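Tubes! Why so many things are made out of nothing in the middle

Dodville Makers' Page for Kids
Ages 7 and up. Grown-up nearby for the sawing part (there's only a bit of sawing and you can skip it)

OK, quick one this week. Tubes.

Look around the room you're in. Go on. Curtain rod? Tube. Bike frame, tube. Straw, vacuum hose, the legs on a school chair, the cardboard bit inside the paper towels. Tubes all over the place and most of the time you walk right by them.

So what's so good about them?

A tube is strong for how light it is

Try it with paper. Take one sheet, stand it on its edge. Flop. Now roll the same sheet into a tube, tape it, stand it on end. Put a paperback on top. Stays up! Same paper, same weight, you only changed the shape.

What's happening: a flat sheet bends at its weakest spot, and a flat sheet is pretty much all weak spot. Roll it and every part of the wall is curved. Curved walls don't like to fold. To squash the tube you have to make the wall buckle, and the curve fights back. Push from the top and the push goes down the whole wall, all the way around.

And the middle? Empty. If you filled it in it would be a bit stronger but MUCH heavier. Plants worked this out long ago. Bamboo is hollow. So are a lot of grasses. Many birds have hollow bones too, with little struts across the inside.

We tried the paper test at the Gokberg room on Thursday with books and one rolled tube held 900 grams before it went. It went sideways, with a crunch. Yours might hold more or less, depends how tight you roll and how straight you tape. Try it.

Why one end is wider

Now the part I really wanted to get to. A lot of tubes have one end that's wider than the other. It opens out like a trumpet, or there's a fatter bit like a sleeve. People call it flared, or belled (like a bell), or a socket. They mean slightly different shapes but the idea is close.

What can a wide end do?

It can swallow something. If the wide end of one tube is just bigger than the narrow end of another, they fit together. Push, done. Drain pipes do this. Tent poles do something like it. No screws.

It can be a foot. A wide end spreads the weight on the floor. Think of standing in snow in sneakers, then snowshoes. Narrow foot sinks, wide foot doesn't.

It can guide. A funnel is a tube with a very wide end. So is a trumpet, except what comes out is sound.

If you find a tube with a wide end and you don't know what it's for, those are your first guesses to try.

Lay everything out first

Before you build anything with tubes, put all of it on a table. All of it. Long pieces side by side, all pointing the same way. It feels slow. Do it anyway.

A cover on the table helps too. Dark sheet if the parts are white, light sheet if the parts are dark, so a small piece can't hide from you. Wrinkles don't matter.
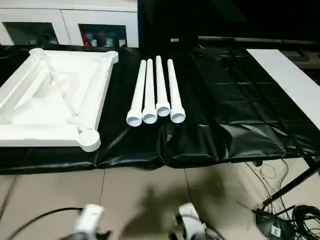
Shagufta Gilani wrote in to say she puts every piece with its wide end toward her, always, and she'd tell any kid to do the same before picking up the first part. Her reason: you see straight into the openings and you can tell right away if one is blocked or chipped. She built a whole bean tunnel that way for her garden in Wivonia and had to redo just one joint.

Good tip, thank you Shagufta! I used to mix my ends up all the time.

On the black sheet you can see the wide mouths facing the front and the narrow ends pointing to the back. The square piece beside them has round posts at its corners, and that brings us to corners.

Corners and the slanty bit

Squares are wobbly. Sad but true. Make one out of four straws with tape at the corners, then push on one corner. It leans over into a diamond. The sides never changed length, only the corners moved.

Now add one straw going across from corner to corner. Push again. It won't lean (or hardly, if your tape is loose).

That slanting piece is called a diagonal brace. It cuts the square into two triangles and triangles can't lean without a side getting longer or shorter. You'll find braces on gates, cranes, bridges, the back of bookshelves. There's one inside the square piece too, have another look.

Next time you pass a wooden gate, check the slanting board. On most of them the bottom of the slant is at the hinge side.

Stuff to try: the Magsi tower

Named after the Magsi water tower, put up in 1957, still standing on its tall legs by the bus stop. Ours is smaller.

You need:
Scrap paper, a good pile
Tape
Cardboard, a square piece the size of your hand or a bit bigger
Straws or thin rolled paper for braces
A cup
Dried beans or rice

How to do it:
Roll your legs. One for every corner of the cardboard, all the same length. Measure them, dont guess.
Snip little cuts into one end of each leg and bend the flaps out. Now you have a wide end! That's your foot.
Lay them out side by side, feet toward you.
Tape the legs under the corners of the cardboard.
Stand it up. Wobbly? Good, it should be.
Put a brace across one side. Poke it. Then the next side. Poke again.
Cup on top. Beans in, slowly.

Write down how much it holds with no braces and then with braces. Our best one without any held 282 grams. We never found the limit of the braced one, we ran out of beans.

If it falls over, look at which part went first. Leg? Roll it tighter. Tape? More tape. Foot slid? Try it on a rug.

The sawing bit (optional)

If a grown-up has a bit of old plastic pipe, ask them to cut a short ring off the end. Look at it from the side, see how thin the wall is? Now try squeezing it in your hand. Our ring was 44 millimeters across and not one kid in the room could squash it flat. Sand the edge first, cut plastic is scratchy.

Words from this page

Hollow: empty inside.
Flared: gets wider toward the end.
Socket: an opening that another piece fits into.
Brace: a piece that stops a shape from leaning.
Buckle: to bend suddenly under a push. Also the thing on your belt.

Questions we got last time

Does a square tube work as well as a round one? For some jobs yes. Flat sides are easier to join. Round ones are good at being twisted, they resist it from every direction the same.

Can a tube be too thin? Yep. Squeeze an empty soda can and you'll feel it. Very thin walls dent, and once theres a dent the whole thing gives up quickly.

Whats the longest tube? Pipelines, hundreds of miles and more, but they're lots of tubes joined together so you can argue about it.

Next week: knots. Bring string.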